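26 March 2022

I've been trying to eat a piece of fruit every day since New Year's, and I would like it on record that I have mostly done it. What I haven't done is enjoy the shopping. I grew up in a house where fruit came from a bowl, and the bowl was full, and I never once wondered who had to stand there squeezing things so that it would be.

Now it's me. I do the squeezing.

My mother's method, which I called her to ask about, is to smell the stem end. She does this with everything, melons and pears and once, memorably, a sealed bag of potatoes. I tried it at Sernard, the big supermarket out by the ring road, and what I mostly smelled was the inside of my own mask. Everything in there smelled faintly of laundry. I bought four pears anyway, and they stayed hard for nine days and then went to mush during a single phone call with the gas company.

So I did what I do with any small problem, and made it bigger by reading. I learned that some fruit goes on ripening after it's picked and some doesn't. Apples and pears and avocados do. Oranges and grapes are as good as they'll ever be on the day they leave the plant, which struck me as a bit sad, though I'm forty-six and may have been taking it personally. I learned you can keep an apple in a paper bag with an avocado to hurry the avocado along. I learned there are people online who will fight you over the paper bag.

Apples are where I come apart, though. With an orange you pick a heavy one and go home. With apples there are nine names on nine little signs and I can't hold more than two in my head.

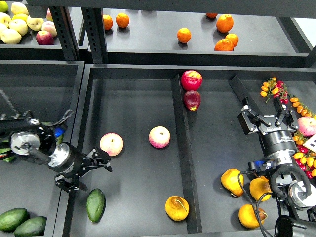 Color tells you almost nothing, Luana Guerra wrote under my last post, and if I'd stop going for the reddest one like a magpie I might have a better time of it. She says to look at the background color, the part under the blush, and wait until it has gone from green toward cream or yellow. She also says that some green ones are supposed to be green and I should leave them out of it. There were 14 replies to that comment. I read them all and came away knowing less.

Still, I tried it her way. I stood at the apples in Clarnik, the little grocer's near the library, turning one over and over under the light and staring at its background. A man with a cart waited behind me for a while and then went around. The apple I chose was very good. The next one, chosen with exactly the same care, tasted like a wet envelope. I wrote both results in a notebook, because I now keep a notebook, and I'd rather you didn't bring it up if we meet in person.

The notebook has one other finding worth sharing, and it's about where you put the fruit once you get it home. For years I kept mine in the bottom drawer of the fridge, where I could feel good about owning it. I ate none of it. In August I moved out a drawer's worth of things I could no longer name, and one of them had grown a sort of coat. These days the oranges sit on the counter next to the kettle and I eat one while I wait for the water, mainly out of boredom. The apples do go in the fridge, but on the top shelf, at eye level, in front of the cheese. I have to move an apple to get to the cheese. It's a toll system, and it works maybe half the time.

Avocados are another matter. I know they're a fruit, and I count them, and my sister says I shouldn't be allowed to.
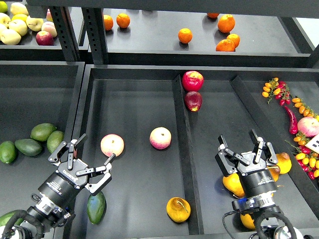
She'd let me have the avocado if I ate it plain, with a spoon, and she feels the toast is what disqualifies it. I've pointed out that nobody takes away your apple for putting it in a pie. We've been at this since January and I don't see either of us moving.

What I will admit is that I buy them badly. I want one for tonight and one for the weekend, and what I bring home is two for the same twenty minutes. Padmavathi Gowda, who sits across from me at work, buys hers rock hard from Phùng on her way home and puts one on the windowsill every other morning, in order, like a person with a plan. I've tried copying this. It turns out (for me, anyway) that you have to remember which one went up first. Mine all look the same by the second morning, so now they get a small sticker.

I did buy a thing, too. It's made by Ornitz and it's a fruit bowl with a hook for bananas, and it cost $20, and I don't much like bananas. I've been hanging the dish towel on it.

Anyway, the pears. If anyone has a way of catching a pear on its one good day, write to me. I have three on the counter right now and I'm checking them before bed.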